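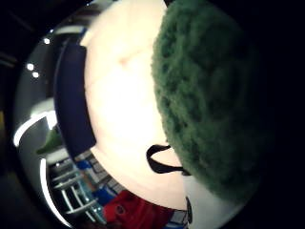 Prasta Retrofit Window Screens and Storm Panels

Print this page | E-mail this page

Prasta panels fit on the inside of an existing window. They cut drafts and street noise without replacing the sash or the frame. Each panel is a sheet of clear acrylic held in a slim aluminum frame, with a magnetic strip that grips a steel trim piece fixed to your window casing. You can take the panel down by hand and put it back up without tools.

We make them to order at our shop in Grikthorpe. Every panel is cut to the measurements you send us, so please read the measuring section before you order.

Models

Prasta 3. The standard panel. Suits most single-hung and double-hung windows in bedrooms, kitchens and halls. Frame colors are white, almond and dark brown.

Prasta 8. A heavier panel with a thicker sheet and a deeper frame. Choose this one for large fixed windows, for rooms facing a busy road, and for any opening taller than a standard door. It weighs a good deal more than the Prasta 3, and two people should lift it.

Olar screen insert. An insect screen in the same frame and on the same magnetic trim. If you already have Prasta trim on the window, the Olar insert goes straight on in place of the panel. Many customers switch over in spring and store the panels until fall. Charcoal mesh only.

The older Onishi clip-on panel is no longer made. We still carry clips and corner pieces for it while they last. Onishi panels will not hold on Prasta trim.

Measuring

Measure the width of the opening at the top, the middle and the bottom, from the inside face of one casing to the inside face of the other. Write down the smallest number. Measure the height at the left, the middle and the right, and again write down the smallest. Then measure both diagonals. If they differ by more than a quarter inch, tell us on the order form and we will cut the frame to match.

Use a steel tape. Cloth tapes stretch. Give all sizes in inches and sixteenths, width first. Do not take anything off for clearance. We do that here.

Check the depth of the casing too. The Prasta 3 needs a flat surface at least 7/8 inch wide all the way around. Window locks, cranks and blind brackets that stick out past this surface will keep the panel from sitting flat.

Installing the trim

Wash the casing with mild soap and water and let it dry overnight. The trim has an adhesive back. It bonds to painted wood, varnished wood and vinyl. It does not bond well to fresh latex paint, so wait 3 weeks after painting. On bare plaster or brick, use the screw-on trim, which costs the same.

Start at the bottom. Press the trim down firmly along its full length, then do the sides and the top. Leave it for 8 hours before you hang the panel. To hang it, rest the bottom edge on the lower trim and tip the top toward the glass until the magnets take hold.

Cleaning

Acrylic scratches more easily than glass. Rinse dust off first, then wipe with a soft cotton cloth and plain water or dish soap. Do not use ammonia glass cleaner, paper towels or scouring powder. Fine scratches can be taken out with plastic polish, sold in small tubes with your order or separately.

Store panels standing on edge, away from a furnace or radiator. Panels laid flat with weight on them can bow.

Condensation

A little fog on the outer glass on very cold mornings is normal. If water collects on the sill, indoor air is getting past the seal. Check the corners of the trim first. Most leaks are at a corner where two pieces do not quite meet.

Ordering and delivery

Orders take 7 working days to make, longer in the weeks before Thanksgiving. Panels go out by truck in flat cartons. Open the carton while the driver is there and note any damage on the slip. There is no minimum order. Orders over $200 ship free within the state. Custom panels cannot be returned unless we cut them wrong, in which case we make a new one at no charge.

Frames and magnets are covered for 8 years from delivery. Scratches and panels cut down by the customer are not covered.

For trade orders, or windows with arched or angled tops, call the shop and ask for Gerasimos Pappas. Have your measurements with you.

Prices and models on this page are current as of Friday, February 20, 2004.

Print this page | E-mail this page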